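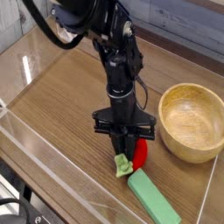 Is Womus coming back as a regular in season 2 of Ledgate? Recurring only, four episodes, same as last year.

Sorry for the short reply, typing between meetings. Hanneke asked (quoted bit below) and I had two people mail me off list with the same thing so answering everybody at once.

> On Tue, Hanneke Maes wrote:
>
> The new cast list has Womus under "also starring" and the trailer
> puts him in nearly every shot. Did they bump him up? Also is
> the Van Dijk storyline dropped or just moved? I can't find her
> anywhere on the list and she was the only reason I got through
> the finale.

Van Dijk is moved, not dropped. She turns up in episode three, the flooded courthouse one. Left off the list becuase the list only covers the premiere. Says so in the small print at the bottom, I missed it too first time.

"Also starring" is just billing. Trailer is all from the first two episodes so of course he's everywhere. Don't read much into it.

Other stuff:

- Premiere is in March, no day yet
- Unider cameo: still a rumor, one blog post, please stop forwarding it to me
- Episode guide for season one is done exept the finale. Hanneke, you said you'd take that? No rush but sort of a rush

Watch party. My place again, same as before, bring a chair if you can. Somebody else please do food this time. Reply to me and not the whole list or we get another 200 messages about dip.

Have to run. Will post the episode titles when I get home

Đạt Diệp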